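Husteo bin picking – data card

Version of 2023-06-12

Contents
2,168 recorded picks, in 54 sessions. The recordings come from the returns room at Rurnell, where mixed small goods are taken out of a grey bin one by one. Each session has a log and short notes from the staff.

Why we collected it
Before April all sorting was done by hand. Now the arm does the first picking and people do the checking and the difficult pieces. We wanted to record also what this changes for them.

What the staff notes say
Less bending over the bins, but more waiting. Several persons wrote that they miss to decide the order themselves. In 49 sessions a person took over at least once – this is marked "handover" in the log.

Known limits
Soft things and things with cords are few. 518 picks have no weight value. The labels were made by the same team that works at the bins, and they were paid for these hours.

Related
The Bromus tools read the logs. Heo is the older format and is not supported any more.
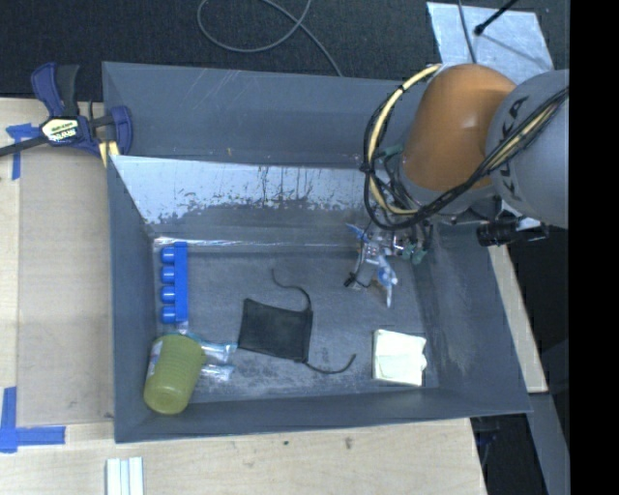
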